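Skareck says hand-held grippers can teach robots to tidy a bedroom. The numbers need a closer look

3 min read

Skareck, the home robotics firm, said Tuesday that it has collected 3,000 demonstrations of everyday bedroom chores without using a robot for any of them. Instead, the company sends people into ordinary homes with a hand-held gripper that has a camera on it. They pick things up, put them down and move on to the next thing. The recordings are then used to train a policy, which the company says will run on a two-armed machine called Balletti.

The pitch is cheap data. Steering a real robot by remote control is slow, and somebody has to haul the robot up the stairs first. A gripper fits in a backpack. Skareck says one person can record 300 demonstrations in a working day, and that the old remote-control setup never came close. It did not say how many of the 300 survive the cleaning step, where clips with bad tracking or fumbled grasps are thrown out. Asked twice, a spokesman said the share was "healthy." 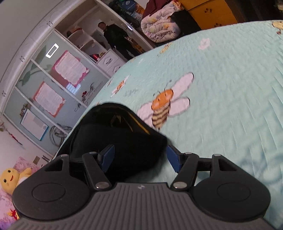

Fadi Awwad, who runs data collection at the company, said the point of working in lived-in rooms is that they are hard. Lab tables are flat and bare, he said, and policies trained on them fall apart when they meet a blanket. He is right about that, and plenty of people in the field have said so for years. What is less clear is whether a person's hand is the right teacher. People make tiny corrections with the wrist and the shoulder that a robot arm may not be able to copy, and a gripper that moves freely in a human hand can go places a bolted-down arm can't reach. Awwad said the software filters those motions out. He did not say how often it has to.

Then there is the test. Skareck reported that Balletti finished 272 of 317 pick-and-place trials, a figure that appears in large type in its announcement and gets one paragraph of explanation. The trials took place in two furnished rooms at the company's own office. Neither was a home. The objects were soft bags and toys of the kind used in training, and a trial counted as finished if the object ended up anywhere inside the target area, even after several tries. A person was allowed to step in and reset the arm. The paragraph doesn't say how many resets there were.

"I would like to see the 45 that failed," said Teodor Vlad, an engineer at Priltari, which builds remote-control rigs and so has its own reasons to be doubtful. "Did it miss the bag? Did it grab the bed? Those are very different problems." Vlad said a hand-held device also hides the cost of bad lighting and odd angles, because the person holding it can see the room with their own eyes and the robot can't. 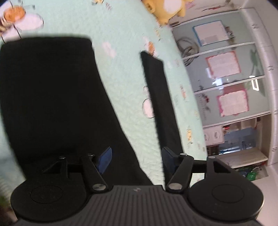

Bedding may be the weak spot. Cloth bunches up and slides, and a soft object lying on a soft surface gives the fingers nothing firm to push against. It also tends to be busy to look at. A mint-green bedspread printed with flowers and clouds, with a yellow plush toy sitting on top of it, asks the camera to work out which shapes can be picked up and which are just part of the print. A person with the gripper in hand does this without thinking, and the recording holds only the result. Whether a policy learns the same thing from 3,000 clips, or simply learns to close its fingers where the brightest thing was last time, is a question the Skareck announcement doesn't touch.

There is some support for the approach from outside. Harb, a smaller company that makes sorting arms for laundries, said it has been training on hand-held recordings for one of its stations and plans to keep doing so. But it still collects a share of its data by remote control on the real arm -- mostly the hard grasps -- and said it would not ship a station without it. Skareck says it needs no such data. That would be a big claim if the tests behind it had been run in a stranger's house.

The company said it will put Balletti in a small number of outside homes in November and publish the results, including failed trials. It has not said who will score them, or whether the resets will be counted this time.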